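Henden Community Board > Local Politics > Council runoff, north ward

Thread: Recount in the north ward, does anyone buy this?

ridgeline_65
Posted Monday, 9:12 am

So the Melis campaign is asking for a full recount after losing by 217 votes. Their statement says "serious concerns" three times and doesn't give one concern. Which polling place? Which hours? I voted at the Indine school before work, waited a few minutes, signed the book and left. If people were turned away there I'd like to hear it from the people who were turned away.

I'm not saying everything went fine. I'm saying a campaign that was sure of winning on the morning of the vote and found problems after supper needs to show me something on paper.

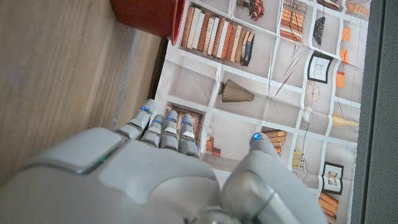
Re: Recount in the north ward, does anyone buy this?

porchlight
Posted Monday, 9:40 am

My mother was turned away at Indine, so there's your one. Her name was on the list for the other precinct, where she hasn't lived for 5 years. They gave her a provisional ballot only after she asked twice. She's stubborn. Plenty of people would have gone home.

Does that add up to 217? I doubt it. But "show me something" cuts both ways and the clerk's office hasn't shown much either. The precinct totals went up, came down, and went up again with no note about what changed.

Re: Recount in the north ward, does anyone buy this?

ridgeline_65
Posted Monday, 10:05 am

Fair enough about your mother, and I'm sorry she got the runaround. But a provisional ballot is the system doing what it's supposed to do. If hers was thrown out, that's a complaint I'd sign.

As for the totals coming down, did you save the first version? I keep hearing the numbers were different and I haven't seen both sets side by side.
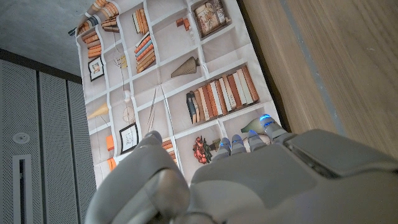

Until I do, I'm going to assume somebody fixed a typo. Offices fix typos all the time and are terrible about saying so. I'd rather have a dull clerk who posts a correction late than a campaign that tells us the whole count is rotten because one column moved.

Re: Recount in the north ward, does anyone buy this?

tallgrass
Posted Monday, 11:31 am

The part that bothers me is Viso. That's the company that sold the county the new scanners in August, and the contract lets the company do its own testing before the vote. Its own testing! I went to the open session and asked who checks the checkers. I got a printed sheet with a phone number on it.

I voted for the side that won, by the way, so spare me the sore loser stuff. I'd want the recount either way, by hand, with both campaigns in the room. 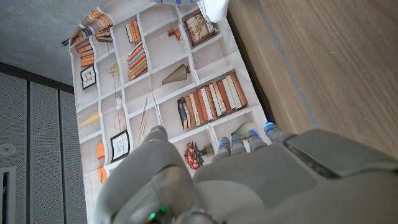
Posted by tallgrass. Click to enlarge.

porchlight
Posted Monday, 11:48 am

Agree on the scanners. I don't think they were rigged, I just don't see why we have to take a vendor's word for it.

ridgeline_65
Posted Monday, 12:20 pm

A hand count of the entire ward costs money, and the campaign asking for it wants the county to pay. Count 4 precincts by hand, picked by drawing in public. If they match the machines, we're done. If they don't, count the rest and I'll come back here and say I was wrong.

I'd also like the Melis people to say now, before anything gets opened, what result they would accept. My guess is they won't.

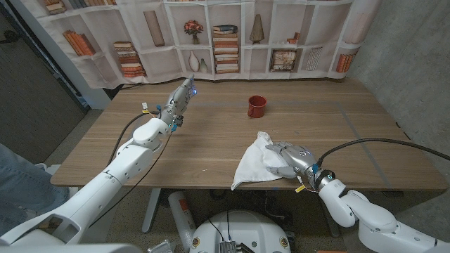
oldmill_rd
Posted Monday, 12:57 pm

Drawing precincts only helps if the trouble was spread out. If it was all at Indine with the wrong lists, you could draw 4 others and learn nothing. And a recount doesn't find the voters who walked away, it only counts the ballots that got cast. You two are arguing over the wrong remedy. Ask for the sign-in books and the provisional log first.

ridgeline_65
Posted Monday, 1:15 pm

OK, that's a better request than mine. I'll put one in for the provisional log this afternoon. I still think the margin holds.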